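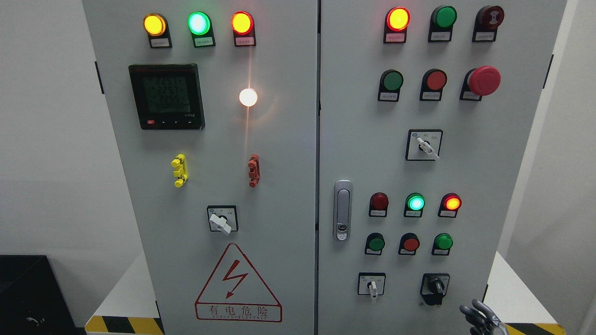 2025-12-24

Quiet day in the Givau hall. Most people left at lunch and the heating went down with them, so I write this with my jacket on. I promised myself to finish the switching rules before the year ends, and I did not finish them, but section four is now readable and section five exists. Yesterday it was only a title.

I started with the old text from May and read it all aloud, softly. It is a habit I have from school, when I learned English and could not hear my mistakes on paper. The old text has 1536 words and I think half of them say "appropriate." The operator shall keep an appropriate distance. The gripper shall use appropriate force. When I wrote it I felt very professional. Now I ask myself who decides what is appropriate at the moment when the fingers are already next to a handle, and the text has no answer. I crossed out every one of them. In some places I had a number to put instead, in other places I put a person (the one who holds the stop button), and in three places I put only a question mark in red.

The biggest change is the rule about naming. Until this morning, our task sheets said things like "turn the lower right switch." On a door with one switch this is fine. On our cabinet it is not fine at all. The right door has a switch with a white lever in the middle, then at the bottom another with a white handle, and next to it the one with the black handle. A person who stands in front of it understands "lower right" without thinking. But the left door also has a lower part and a right side, and last month we had a sheet where the writer meant the right of the left door. The arm did not move, the operator asked first, so it went into the log only as a question. It is entry 2195, I looked it up again today to quote it correctly.

So the new rule 4.1 is: every control is called by door, then by row, then by the text on its own label, in this order, and the label text is copied in its original language. The labels on this cabinet are in Chinese and I do not read Chinese. I wanted first to write our own English names on tape and put them on the door. The Đinh office answered in one line that nothing gets glued on a control door, and they are right. Tape falls off, or somebody moves it. The sheet will carry the original characters with the English next to them, and two people must check the translation, one of them a person who really reads it. I can't be this one.

Rule 4.2 is about lamps, and I spent too long on it. The May text said that the operator confirms "the state of the indicators" before each movement. I tried to do it myself this afternoon, as if I was new here. I stood before the door and said the state of the indicators. Yellow lamp on, green lamp on, red one on, the white round one very bright. And then? Is this good or bad? In my head a red lamp means danger, stay away. On a switch panel a red lamp can also simply mean that something is closed and running, and green that it is open, and there are countries where people learn it the other way. A rule that says "check the lamps" and does not say what each lamp must show is asking a person to nod.

I made a table for it. One line for each lamp, with the expected state before the task, the expected state after, and what to do if it differs. In the last column I wrote the same for all lines: stop, hands off the controller, call the shift lead. I wanted first to have different reactions for different lamps, with small clever branches, and I had them on paper already. I threw them away. Someone who is surprised by a lamp should not also be reading branches.

The white lamp has a line of its own under the table. It is so bright that it makes a streak up and down the door in the head camera, and the operator sees the panel mostly by the camera. I wrote that a lamp next to such a glare must be confirmed by eye from behind the line, and that the camera view alone is not enough. Prilwood will complain that this brings a human back into a job they pay to make remote. They can complain. In their own building they may have a calmer lamp, and then the line costs them nothing.

After coffee I went on with 4.3, the approach.
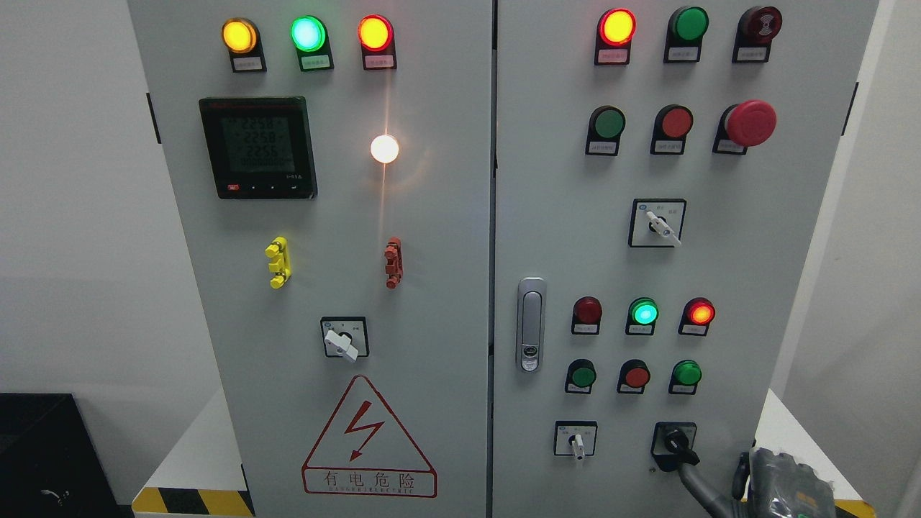
At the black-handled switch, right door, bottom row. Compare 4.3.

The approach is where I disagree with Plirkik, and I want to note down the reasons while they are fresh, or in January I will be polite and give in. Their manual lets the arm go to the control by the shortest free path. The path is free, I don't say it isn't. But "free" in their manual means that nothing gets touched, and on a door like this I also care what is close to the path. Over the two bottom switches there is a row of push buttons, green, red, green, and over them the lamps. Higher up a big red mushroom button stands out from the door much more than the rest. A shortest path from above passes all of it. If the arm comes from below and to the side, there is only the switch, and the part of the gripper that could bump something looks at the floor.

So in 4.3 I wrote: the gripper comes to a bottom-row control from below, at 40 percent of the normal speed, and it goes away on the same path. The cable is part of the gripper. I put this as a separate sentence with its own number, 4.3.2, so that no reader can jump over it. The cable is thick and makes a curve, and in the simulation there is no cable, there is just a nice clean arm. I have seen three reviews of path plans this year and in none of them did a person ask where the hose goes.

Then the question of the emergency stop. This one kept me busy more than an hour. There is a mushroom button on the cabinet door, and there is the stop of the robot, on the operator's pendant. New people mix these two. The button on the door belongs to the cabinet and whatever it feeds. I do not want the rule to suggest that hitting it will stop the arm, and I do not want it to suggest that the arm may ever press it as part of a task, even in a training run. My sentence is now: "The emergency stop on the cabinet is never a target. The emergency stop of the arm is never out of reach." I am quite proud of it, although "never out of reach" is again a bit like "appropriate." In reach of what? I added: in the hand of the second person, who has no other job during the movement. No phone, no clipboard.

I should write something about the second person too, for my own memory. In the May text this role was called "observer." I noticed in the autumn that observers observe. They look at the arm with interest, sometimes they step closer to see better. One word in a document, and people stand differently. It is called "stop holder" now. It sounds clumsy, and a colleague with perfect English told me it sounds like a thing for keeping doors open. I keep it anyway until someone gives me a better one.

The hazard tape at the foot of the cabinet. The yellow and black strips are there and everybody knows such a strip means take care, but my draft never said which side of it is for whom. I wrote in 5.1 that persons stay out while the arm is enabled, and enabled means enabled, also when it stands still. Standing still is the worst one. A moving arm gets respect from everyone, and a still one gets a coffee cup put down beside it.

5.2 is the warning sign on the left door, the red triangle with the lightning. Beneath it is the Chinese for danger, electricity. I had a discussion by mail with Prilwood if the sign must be repeated on the task sheet. They say the sign is on the door, it's enough. My opinion: the remote operator looks for an hour at the right door, where the controls are, and the sign is on the left one. I repeat it at the top of the sheet. It costs one line of ink.

Section 5.3 I could not write. It should say when a door with live voltage can be used for practice and when not, and who signs it. I know what I would like to say, but it needs a person with the electrical license and I don't have it. I left the heading and under it the words "not to be used before filled in," in bold. I prefer a hole with a fence to a nice paragraph of mine which somebody believes.

The meter on the left door gave three values close to each other, around 225 volts or a little over, if I take the unit correctly. I mention it only because the May text asks to write "meter OK" on the sheet. From tomorrow (no, from January, tomorrow I am not here) it will be the three values themselves, copied by hand. When a person has to copy digits, the person looks at the digits.

At four the light outside was gone already. I printed sections four and five, and the printer took the paper from the wrong tray, so the rules for the new year are on pale yellow. I put one copy in the folder for the Đinh office and one in my bag, and I know very well I will correct it on the train.

Still open for January: the red question marks in section three, the word for the stop holder, the answer to Plirkik about the path. Also ask if the pendant can get a shorter strap. Buy bread before the shop closes!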